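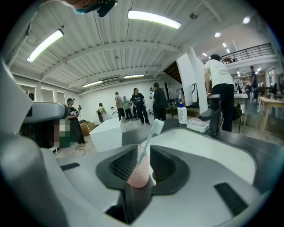

Home | Openings | Sites | Contact

Washstand Setup and Reset Assistants (fixed term)
Womow Household Trials, Lundcombe site
Posted July 2018

Womow is hiring nine assistants for the washroom section of its Lundcombe hall. The section runs repeated trials of ordinary bathroom tasks: placing a toothbrush in a cup, moving a cup from counter to basin edge, putting a soap tray back in its place, clearing the counter and laying it out again. The work is indoors, on foot, in an open hall shared with other sections.

Duties

- Lay out each station to the printed plan before the first trial of the shift.
- Return cup, toothbrush, pump bottle and tray to their start marks after every trial.
- Carry out tasks at the counter at normal household speed, following the task card.
- Wipe the countertop and basin rim between sets. Check that the cup stands flat and is free of water.
- Replace any toothbrush with bent bristles and any cup with a cracked lip. Enter the item number in the log.
- Record start time, end time and result for each set on the station sheet.

A full shift is 70 sets. New starters work half that number during the first week. Stations are rotated at each break.

Stock

The section holds 455 items on its washroom list. Assistants learn the list by shelf. Cups are sorted by color and height, toothbrushes by handle shape, bottles by pump type. Items from the Gostar range are kept on separate shelves and are not mixed with Mladenović items within a set. Bottles are filled to the line with plain water unless the task card says otherwise.

Requirements

- Able to stand for two hours at a time and to lift a full stock crate.
- Careful handwriting. Station sheets are kept on paper.
- Able to repeat the same layout without drifting from the marks.
- Both left-handed and right-handed applicants are needed. State which on the form.
- No previous experience in testing or lab work is required.

Terms

Pay is 670 per week before tax, paid every second week. Contracts start in September and run to the end of the trial block. Shifts are early or late, and applicants should list a preference. Gloves are supplied. Closed shoes must be worn on the hall floor. Lockers are at the side entrance.

How to apply

Send a one-page summary of past work, shift preference and earliest start date to Violeta Valdebenito, washroom section, Lundcombe. Mark the envelope or subject line "Washstand." Selected applicants will be asked to attend a one-hour practical session at a station. Travel to the session is not refunded.

Shares 14 | Comments 2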